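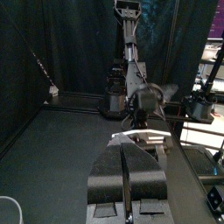

We've been collecting examples for our two-armed setup at Trulham all week and I think I've started dreaming in wrist movements. The idea is simple enough – I move the arms by hand through a job, everything gets recorded, and the model learns from a great big pile of me doing it. The black curtains round the table were Ourania's idea (she was fed up with the lab lights and shelves creeping into every view) and I must say it feels rather like working inside a puppet theatre! We want 600 good runs before we train anything, and Brayden is very strict about what counts as good. If I dither, it goes in the bin. 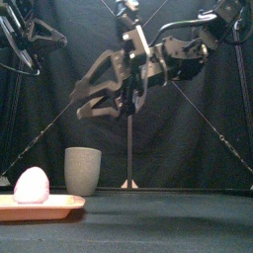

Raymonde Charbonneau

The job at the moment is tidying – cup and soft pink thing, with the orange tray as the landing spot. I love the grey cup, all speckly like a pebble, but I do keep coming at it too low. Ruan says to start with the fingers open and well up above everything, then take my time on the way down, and my runs have been much smoother for it. Yesterday I managed 11 keepers in a row before lunch! Next we're swapping the starting places about so the model doesn't just learn one spot on the table, and Ruan wants a go on the left arm.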